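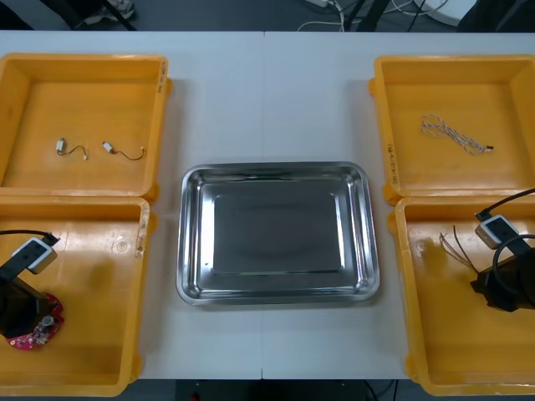

Keeping Shared Worktables Clean: A Comparison of Three Cleaners

Student project report, Jikia Technical College
Submitted 7/5/19

1. Background

The worktables in the Jikia building are used by several classes in a row. One group glues model parts, the next group draws, and the next one eats lunch there because the cafeteria is full. By the afternoon the tops are sticky in places and have pencil and marker on them. The college buys one all-purpose spray for the whole building, and most students don't use it. When we asked why, the usual answers were that it smells, that it leaves a film, or that there was no cloth near the bottle.

Our project looked at whether a different cleaner would work better on these tables and whether people would use it. We started out with only the first question. The second came in when we found out that a full bottle of the current spray had been standing on the same shelf since the term began.

The tops are white and have a smooth finish. We don't know the exact material. The supplier's label has come off the tables we looked at, and the office did not have the order sheet. This matters a little, as some cleaners say on the back which surfaces they should be kept away from. We tried every product on the underside of a table first and left it overnight.

2. What we compared

We used three cleaners.

Kallex is the spray the college already buys. It comes ready to use and has a strong lemon smell.

Odent is a concentrate. You mix it with warm water and wipe it on with a cloth. It has almost no smell once mixed.

Prosser is a soft paste in a tub. You put a small amount on a damp pad, rub, and wipe off with a second cloth.

We also wanted to include plain water with dish soap but dropped it when we ran short of table time. Looking back, this was a mistake. It would have given us something to measure the others against, and dish soap is what most people have at home.

3. Method

We used 10 tables in the long room on the ground floor. Nine were used for the trials and the last one was kept as a control and cleaned the normal way, meaning whenever someone got around to it.

Each cleaner was given three tables. We made the same set of marks on every trial table: pencil, washable marker, permanent marker, white school glue, and coffee with milk. The marks were left to dry until the next morning. Then one of us cleaned and another one graded, without being told which product had been used. The smell of Kallex made this hard to keep up. The grader usually knew.

Grades were clean, faint, or still there. We tried a longer scale in a practice run and could not agree with each other on the middle steps, so we cut it down.

All cleaning was done with the same kind of cotton cloth. Clothes washed with fabric softener leave streaks and we think the same happened with our first batch of cloths, which came from someone's house. We threw out those results and bought new ones.
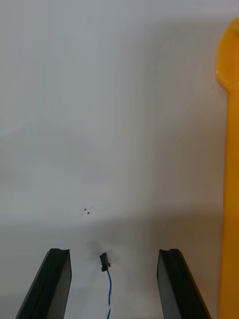

One comment on our draft said that grading by eye is weak and that we should have used a light meter to compare the surface before and after. We agree that it would have been more exact. The same comment pointed out that the position of the grader changes what shows up, and that a streak can be plain from one side of a table and missing from the other. After reading this we went back and graded the Odent tables again from both long sides. Two grades changed from clean to faint.

4. Results

Pencil came off with all the products. There was no real difference, and a damp cloth would probably have done it.

Washable marker came off with Kallex and Odent in one or two wipes. Prosser also took it off but spread the color first, so it took longer.

Permanent marker was the hardest. Odent did almost nothing to it. Kallex made it faint if the spray was left to sit for a while before wiping. Prosser removed it on every table, but you have to rub hard, and after the paste dried there was a dull spot where the rubbing had been done.

Glue was a surprise to us. We expected the paste to do best, but the warm water in the Odent mix softened the glue and it rolled up under the cloth. With Kallex we had to scrape first. We used an old plastic card for this.

Coffee was easy for all of them when it was one night old. We also had a coffee ring on the control table that was much older, and it did not come off with anything until we tried Prosser on it at the end of the project.

On cost, Odent is the cheapest by far if it is mixed the way the label says. People tend to pour in too much. When we watched other students mix it without help, most of them skipped the measuring cap.

5. Wear on the surface
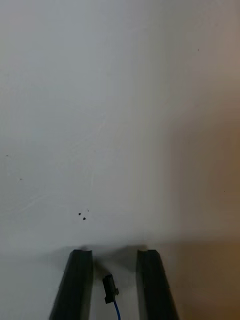
A cleaner that removes everything but roughens the tabletop is a bad trade, because rough spots hold dirt and get stained faster the next time. We looked for dull patches and fine scratches by crouching down until the surface was nearly level with our eyes. Wear of this kind is easy to miss. Faint, pale curved streaks that lie over each other, like the ones toward the left side of the picture, barely show against off-white, while a few tiny dark specks catch the eye right away. We think this explains part of how people clean. They go after specks and ignore scuffs, and they press harder on the specks than they need to.

Only Prosser left dull spots we were sure about. They were on the permanent marker areas, where we had rubbed the most. We can't say how they would look after a full year. The label on the tub says to test first and to use light pressure, and light pressure did not remove the marker.

With Kallex we saw a film when the light was low. It wiped away with a cloth and clean water, so it isn't damage, but it does mean an extra step that people are not going to do.

6. Would people use it?

For the second part of the project we put a mixed bottle of Odent and a stack of cloths at the end of each row and left them there for most of April. We asked students on their way out to fill in a short form. We got around 40 forms back.

Most people who answered said they had wiped their table at least once. The main reason they gave was that the bottle and the cloth were right there. Very few mentioned the product at all. A couple of forms said they liked that it didn't smell. One said the cloths were gross by noon, and that was fair – we were changing them only once a day.

This makes us less sure that our first question was the right one. If we had put the old spray and a stack of clean cloths in the same place, we might have gotten the same answers. We did not have time to try it.

Another thing that came up on the forms was clutter. People don't wipe a table when they have to move a lot of things to do it. Several groups leave their bins and trays out between classes, and the next group works around them. The tops under and between these containers were the dirtiest places we found, mostly glue drips and dust.

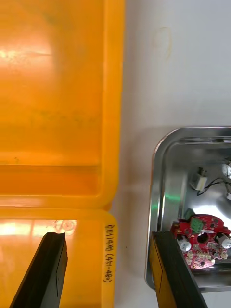 Orange bin and steel tray on a white tabletop.

We suggest that anything left on a table be moved to the shelves at the end of class, or at least pushed to one end so that the rest can be wiped in one go. Containers with a flat bottom should be lifted when wiping, as liquid runs under the edge and dries there.

7. Problems with the project

The marks were made by three different people and some pressed harder with the marker than others. We should have had one person do all of them.

We did not control how warm the room was. Glue dries slower when it is cold and the heating was off on one of the nights.

The forms were filled in by people who chose to stop. Someone who never wipes a table probably also walks past a form.

8. Recommendations

Use Odent for daily wiping, mixed in advance by staff so the amount is right.

Keep one tub of Prosser in the supply room for permanent marker and old stains, and ask students to check it out.

Put cloths within reach of every table and change them at least twice a day.

Clear the tops before the last class leaves.

If another group takes this up next year, we would like them to include dish soap and to test the old spray in the new location. Our grading sheets and the blank form are in the blue folder in the project room.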